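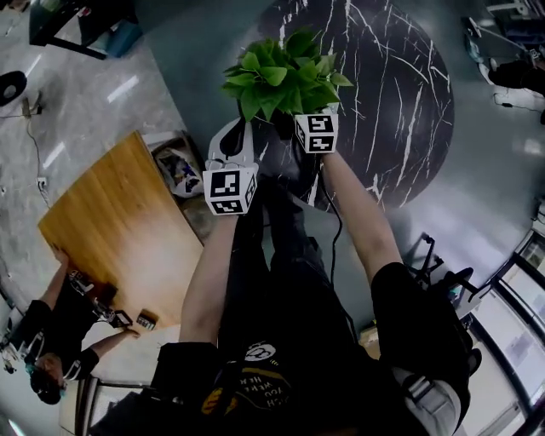
Skula potted foliage in its dark pot, bright green leaves.

Skula Artificial Potted Plant
Supplied by Demirtaş, Emadthorpe
Category: Indoor greenery / Tabletop

The Skula is an artificial green plant in a dark pot, sold ready to put down. The leaves are dense and glossy, and they spread past the rim of the pot, so the plant looks fuller from above than the size of the base suggests. It suits a coffee table, a reception counter, a meeting room or the end of a long desk.

The plant is sold assembled. The stems are fixed in the pot and the pot is weighted at the bottom. There is no saucer in the box and you don't need one.

Specifications

Type: artificial foliage, potted
Leaf colour: bright green
Pot colour: dark
Weight, packed: 800 g
Base: flat, with felt pad
Use: indoor only
Watering: none
Assembly: none
Warranty: 2 years on stems and pot

Leaf colour can vary slightly between batches. If you are ordering several plants for one room, order them together and add a note at checkout asking for the same batch.

Where it works

The Skula was chosen for our range as a table plant. It's low enough to leave in place during a meeting and wide enough to hold its own on a large top. On pale timber the dark pot stands out. On a dark surface the pot fades back and you mostly see the leaves, which is how it looks against the Modport round table, the one with the black marble pattern and white veining. Malte Kettler, who does our showroom layouts, prefers the second arrangement. Our sales figures lean the other way, as most customers put it on timber or white laminate.

Set it a little off centre if the table is used for food or paperwork. On a round table under a metre across, one plant is enough. Longer tables will take two, spaced well apart.

We don't recommend it for the floor. The pot is too small for that, and the leaves sit at shin height where they get brushed and bent.

Setting up

Take the plant out of the carton by the pot, with one hand on each side. Don't lift it by the leaves. Remove the paper collar and the tie around the stems.

The leaves are pressed upward in transit and will look narrow at first. Start with the outer stems and ease each one down and out, working your way around. Then open the middle. Hold each stem near the base while you bend it, as the wire is thinner toward the tip. Leave the plant at room temperature overnight and most of the smaller creases will drop out.

A few leaves may have come off their pegs in the carton. Push them back on until they click. The spare leaves are in the small bag taped under the lid. 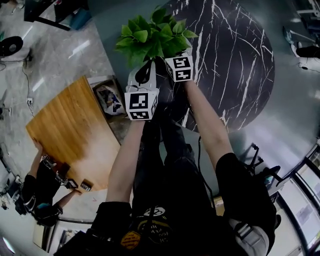
Can the plant be taken out of its pot and put into a different one?
The stems are set into a solid plug that is glued to the inside of the pot, so it isn't made to come out. If you want another finish, stand the whole pot inside a larger cover pot and pack the gap with paper or moss.

Cleaning and care

Dust is the only regular job. A soft paintbrush or a dry microfibre cloth is fine for weekly cleaning. For a plant that has been left longer, wipe the leaves from base to tip with a damp cloth and a drop of dish soap, then go over them again with plain water. Let the plant dry before putting it back on timber.

Don't use furniture polish, window cleaner or the leaf-shine sprays sold for live plants. They leave a film that picks up more dust than it removes. Compressed air can lift the leaves off their pegs at close range.

Keep the plant away from heaters, gas cooktops and the hot-air side of a printer or server cabinet. The foliage softens with heat and won't return to its original shape.

Light and fading

Our supplier rates the leaves for 1,000 hours of direct sun through glass before a visible change in colour. That is a fair stretch in a south-facing office and not very long on a sunroom windowsill. Away from the window, fading isn't something we hear much about. Turning the pot from time to time evens it out – a quarter turn whenever you dust is plenty.

Moving it around

Plenty of people buy the Skula for rooms that get rearranged often, such as training spaces, display homes and studios. The felt pad lets it slide on a smooth top without marking, but pick it up on anything with a grain or a joint. Hold it low on the pot. With your hands up among the leaves you lose sight of the edge of the pot, and that's when the stems get crushed.

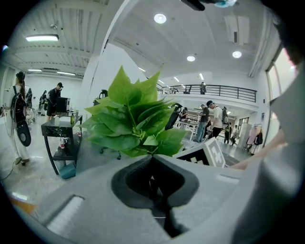 For longer trips, keep the original carton and the paper collar. The collar slips over the leaves from the top and holds them together without flattening them. If the carton has gone, any box with upright sides will do, with a towel pushed in around the pot. Pack plants side by side and never stacked.

Storage is simple. Dust the plant, put the collar on and keep it somewhere dry and out of the sun. After a few months in a box it will need the same opening out as a new one.

Range

The Skula comes in 3 heights. All of them use the same pot finish and the same leaf, and the spare leaf bags are interchangeable. The medium is the one kept in stock at Emadthorpe. The small and the tall are ordered in and take a little longer.

Spare leaves, felt pads and collars can be bought separately under Parts.

Ordering and returns

Single plants ship in their own carton. Trade orders go out in a master carton, and we will split one between addresses if asked. For trade accounts and batch matching, contact Gülizar Yurt in the sales office. Warranty claims go to Berkay Başaran – please include a photo of the underside of the pot, where the batch label is.

Unused plants can be returned with the collar and spare leaf bag. Plants that have been opened out are still accepted, provided no stems are kinked. Return freight is at the customer's cost unless the item is faulty.

Page last updated Nov 27, 2025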